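4. Does the casting announcement do any work?

4.1 The claim as it is usually made

The trade argument for early casting news is simple. A limited series has no earlier season to lean on, so the names attached to it have to carry the message until there is a trailer. Each new name is a reason to run another story, and each story is supposed to add a little to the number of people who will turn up for the first episode. Simard calls this the "drip" model, and she is kinder to it than we are. In her account, the drip is a form of slow advertising that costs the network almost nothing. In ours, it is a habit that has never been asked to show its results.

We have two complaints about the existing evidence. The first is that it comes mostly from shows that did well. When a series finds an audience, the people who worked on it look back and see a plan, and the order in which the actors were announced becomes part of that plan. When a series sinks, the casting stories are forgotten along with everything else. The second complaint is that the outcome is often measured in the same currency as the cause. A casting item gets shared, the shares are counted, and the count is reported as proof that the public was paying attention. It may only prove that people who follow casting news follow casting news.

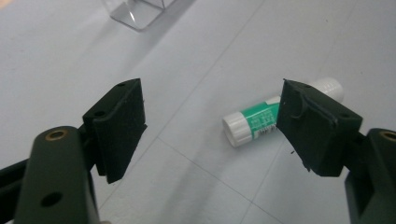 Morin's reply to an earlier draft of this section was that attention has to start somewhere, and that the readers of trade items pass the news on to friends who do not read them. That may be so. We looked for signs of it and found very few, as the rest of this section sets out.

4.2 Material

The announcements were drawn from the Fortin archive, which stores trade and press items on scripted television with the wording they had on first publication. The search returned 1364 items in which an actor was reported to have joined a limited series. After we took out duplicates, items later withdrawn, and items about shows that were never made, 1299 remained. The archive was frozen for our purposes on July 1, 2025, and nothing added or corrected after that has been used.

Every item was coded for the size of the role as the item described it. This turned out to be the least satisfying part of the work. The words used for roles in casting stories are badly worn. "Key," "major" and "pivotal" are given to characters who appear in every episode and to characters who are gone before the second one. We coded the words anyway, then coded actual screen presence from the finished series, and kept the two measures apart. They agree poorly. A reader who wanted to know from the announcement how much of an actor they would be seeing would do nearly as well by guessing.

Viewing was measured through a survey of 4000 adults, fielded in November, who were asked which of the listed series they had started, which they had finished, and what they remembered knowing beforehand. We are uneasy about the last of these questions. People are bad at remembering when they learned something, and someone who has just watched six hours of a show will feel that they always knew who was in it. We report the answers with that in mind and do not build much on them.

4.3 The two cases everyone cites

Two productions come up again and again when the drip model is defended. Bradovov, a family drama in six parts, released its cast one name at a time over a long stretch, with the lead held until last. Skidthorpe, a crime story set in a fishing town, did something close to the reverse: the lead came first, and the rest of the cast followed in one block. Both were carried by the same service, Randau, and both were adapted from novels with a modest following. Bradovov was the larger success of the pair. The usual reading is that its slower rollout built more interest.
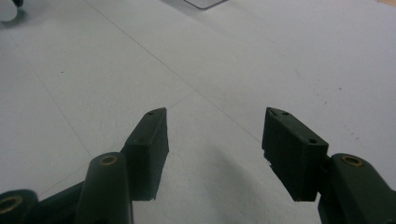 Figure 2. Dark green gripper fingertips, set apart over a white tabletop.

We do not think the comparison can bear that reading. Bradovov opened in a quiet week and Skidthorpe did not. Bradovov was placed at the top of the service's home screen for longer. Its source novel was reissued with a new cover that carried the title of the show in large type, and the reissue was on bookstore tables before the last two actors had been named. Any of these could account for the gap in audience, and the first two are, to our minds, much better candidates than a string of short items read mainly by people in the business.

There is also the matter of who says the rollout was planned. The account of Bradovov's slow reveal comes from interviews given after the series had done well. Our reading of the archive suggests a less tidy history. Two of the roles were announced late for the plain reason that they were cast late, and one item names an actor who was replaced before filming. A plan that includes a replacement nobody expected is a strange sort of plan. Simard accepts the point about the replacement but holds that the rest of the timing was deliberate. We can find no document from the period that settles it.

4.4 Matching, and its limits

To get past single cases we matched series on service, length, genre and type of source, and compared those with many casting items to those with few. The matching was strict, and we still would not swear by it. Where a pair looked sound on paper, we went back to the coverage and read it in full, and in a good share of pairs we found something that should have kept the two shows apart: a star with a large following outside television, a public quarrel over the adaptation, a strike that pushed one release back and left the other alone.

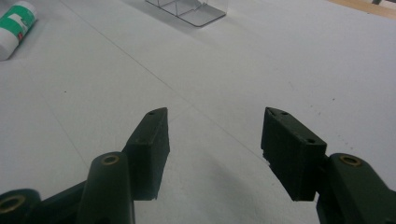 Matched designs in this field deserve more suspicion than they get. Researchers tend to list the variables they matched on and then treat the pair as equal in all other respects, when the variables they had on file were simply the ones that were easy to collect. The two fingertips facing each other across the white surface would pass for mirror images at a quick look, and the small holes that show in one still do not correspond one for one with those in the other. Our television pairs are like that. The outline matches because we chose the outline, and the differences sit in places we did not think to record. We therefore give the matched result for what it is worth: series with many casting items were started by slightly more respondents, and finished by no more of them, than series with few. Once home-screen placement is added, the difference in starts shrinks to the point where we would not want to argue for it.

Morin has suggested that home-screen placement might itself be a result of the casting coverage, in which case controlling for it hides the effect we are looking for. It is a fair objection. A service could well give better placement to a show it believes people are already talking about. But this would mean that the announcements worked on the service and not on the viewers, and that is a very different claim from the one usually made. It would also be hard to tell apart from the simpler story, in which a service spends money on a show, announces it loudly, and promotes it heavily, all from the same budget and all for the same reason.

4.5 What is left

Some effect may survive all this. Respondents who named a particular actor as their reason for starting a series did exist, and they were most common for shows whose lead had a long record in popular film. Whether they learned of the lead from an announcement, a trailer or the thumbnail on the screen, we cannot say, and neither can they with much confidence. For supporting roles we found nothing that would persuade us. If the second or third name in a run of casting stories brings in viewers, it does so in numbers too small for a survey of this size to find.

We return to the wording of the items in Section 5, where the coding of role size is tested against scripts.

Related items
Role size in casting news: a coding guide
Simard: The drip model and the limited series
Morin: Who reads the trades?
Home-screen placement and first-episode starts
Novel to series: reissues, covers and timing
The Fortin archive: coverage and gaps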